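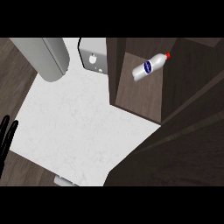

Lab notes > Opinion > Grippers and arms

Last updated Thu 17 July

5 min read

I've changed my mind about two-finger grippers, and I'd like to explain how, mostly because I spent the whole spring telling anyone who'd listen that they were a dead end.

My argument back then went like this. Kitchens are full of awkward stuff. Bottles roll, labels are slick, caps stick out where you don't want them. A hand with three fingers wraps around all that, and a hand with two just pinches and hopes. So when we set up our comparison in simulation, I was sure the Trivisier (three fingers, lovely soft pads, costs a fortune) would walk all over the Estia, a plain black pincher that looks like something you'd use to get toast out.

We ran 900 trials in June, in a rendered kitchen with a marble counter and dark wood cabinets. The job was dull on purpose: start off to the left with the fingers open, get across the counter, reach into an open cabinet and pick up a white bottle with a red cap that's lying on its side at an angle. Same controller for both hands, same arm, same cameras.

The Trivisier was better at holding the bottle. I'll give my old self that much. Once it had a grip, it kept it. But it had a miserable time getting there! The cabinet has walls, and a wide hand coming in over a bottle that's lying diagonally has to pick an angle that suits the bottle and the walls both. Over and over it clipped a panel, backed off, tried again and ran out of time. The Estia just slid in, skinny as it is, and pinched.

Parveen Memon, who wrote our controller, had been saying this to me for weeks. Her view is that people shop for grippers the way they shop for gloves, when they should be thinking about doorways. I told her that was silly. I owe her lunch.

Now, I can hear the objection, and it's a fair one: it's a simulation. Friction in a simulator is a number someone typed in. A plastic bottle that behaves itself on a rendered shelf may squirt out of your fingers on a real one, and that would hurt the pincher a lot more than the wrap-around hand. I agree with all of that. I wouldn't trust our grip results any further than I could throw the arm. Reach and clearance are another matter though – walls are walls, and a hand that's too wide for the opening in software is going to be too wide for it in your kitchen.

What bugs me is how comparisons get done in general. You see a gripper tested on a bare table, one object at a time, sitting upright in the middle with open air all around it. Of course the fancy hand wins. Put the same object on a shelf, tipped over, and you get a different ranking. We tried seven starting poses for the bottle, and the diagonal ones did more to separate the two hands than anything else we changed, including swapping our usual camera setup for the Totel one (a whole week of my life, that).

I'm not saying throw out your three-finger hand. If I were handling wet fruit all day I'd still want one. But if you've got a budget for one gripper and your work happens inside cabinets, buy the skinny one and spend the difference on a better wrist. We've got another 200 trials queued up with a shorter palm on the Trivisier, and Parveen has already told me what she thinks will happen.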